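Papierschnipsel, Holztisch und ein rosa Lappen

Januar 2026, draußen ist es grau, und ich habe endlich den Karton mit den alten Verpackungen geleert! Wer hier länger mitliest, kennt ihn: Er stand seit Juli im Weg und wurde immer voller, weil ich keine bunte Schachtel wegwerfen kann, ohne wenigstens kurz an eine Collage zu denken. Teeschachteln, Keksbanderolen, das schöne grüne Seidenpapier von Wanyama, in dem meine Schale gekommen war -- alles da drin. Und dann habe ich gerissen. Einen ganzen Nachmittag lang, mit dem Radio an und einer Kanne Tee daneben, und es war herrlich.

Reißen ist übrigens viel schöner als schneiden. Die Kanten werden weich und faserig, bei bedrucktem Karton kommt an der Rissstelle ein weißer Saum zum Vorschein, und zwei Stücke sehen niemals gleich aus. Für meine neue Reihe mit Wintergärten brauche ich vor allem helle Töne, dazu ein bisschen Gelb und Grün. Die guten Stücke wandern nach Farben sortiert in alte Briefumschläge, inzwischen sind es 11 geworden, und die passen gerade noch in die Schublade. Ich freue mich schon so aufs Kleben!

Aber vorher kommt der Tisch dran, und um den soll es heute gehen. Nach meinem letzten Beitrag wollten nämlich gleich mehrere von euch wissen, wie ich nach so einer Schnipselei wieder Ordnung schaffe. Fein! Ich rede gern über Aufräumen, wenn es ein kleines Aufräumen ist.

Erst schieben, dann heben

Früher habe ich die Reste mit der bloßen Hand über die Tischkante gefegt und in der anderen aufgefangen. Die Hälfte lag danach auf den Fliesen. Dann kam eine Phase mit Tischbesen (der von Ramier, hübsch, mit Schaufel), nur bleiben flache Papierstückchen unter den Borsten einfach liegen, und man kehrt dreimal über dieselbe Stelle. Seit einiger Zeit nehme ich ein kleines Tuch, und ich will nichts anderes mehr.

Das Tuch wird zusammengeknüllt, bis es gut in der Hand sitzt, und dann schiebe ich von außen nach innen. Die freie Hand liegt flach auf der anderen Seite der Schnipsel und hält dagegen, sonst wandert der Haufen munter über die Platte. Ein paar Ausreißer bleiben immer zurück, meistens die gerollten, die unter dem Tuch durchschlüpfen. Die hole ich am Schluss einzeln.

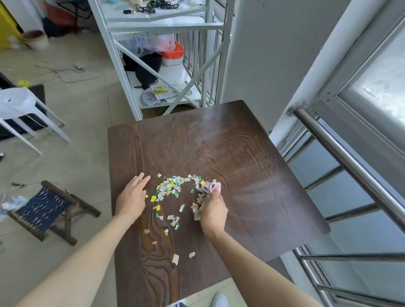 Das richtige Tuch

Glatt gewebt und nicht zu dick, mehr muss es gar nicht sein. Ich habe es mit einem flauschigen Mikrofasertuch von Tistley versucht und hatte danach die Papierfasern im Tuch und die Tuchfasern auf dem Tisch. Ein altes Stück Baumwolle funktioniert wunderbar! Zum Schieben bleibt es trocken. Bei feuchtem Tuch kleben die kleinen Stücke am Holz fest, und billig bedruckter Karton kann dann sogar abfärben. Einmal hatte ich einen gelben Fleck auf der Platte, der mich eine Woche lang beim Frühstück angeschaut hat.

Erst wenn alles Papier weg ist, wird das Tuch angefeuchtet, gut ausgewrungen und in Richtung der Maserung geführt. Ach, die Maserung! Ich könnte stundenlang über diese Wirbel im dunklen Holz schwärmen. Bei Seitenlicht vom Balkon sieht man allerdings auch jeden Schleier, den man beim Wischen hinterlässt, also gehe ich danach noch einmal trocken drüber. Die Politur von Tetovine benutze ich nur noch selten, die Flasche mit den 50 Millilitern hält bei mir ewig.

Wohin mit dem Haufen?

Auf keinen Fall sofort in den Müll! In so einem Resthaufen stecken oft die besten Teile. Ich ziehe ihn auf ein Blatt Papier, knicke das Blatt in der Mitte und lasse alles in eine Tüte rutschen. Beim nächsten Bild schütte ich sie aus und suche mir heraus, was ich brauche: ein winziges Dreieck für ein Dach, ein Stück Schrift, das zufällig wie ein Ast aussieht. Beim letzten Wintergarten stammten alle 8 Blüten aus der Resttüte, und genau die werden jetzt am meisten gelobt.

Was wirklich zu klein ist, kommt ins Altpapier, beschichtete Stücke sortiere ich aus. Und eine Idee liegt hier noch herum: die feinsten Fasern einweichen und daraus eigene kleine Bögen schöpfen. Einen Rahmen dafür habe ich noch nicht, aber ein altes Fliegengitter -- das müsste doch gehen? Wenn jemand von euch das schon einmal probiert hat, schreibt mir bitte, wie fein das Gitter sein soll und ob die bunten Sprenkel nach dem Trocknen noch zu sehen sind.

Im nächsten Beitrag zeige ich euch den ersten fertigen Wintergarten der neuen Reihe. Der Himmel ist schon gerissen, es fehlt nur noch der Kleister.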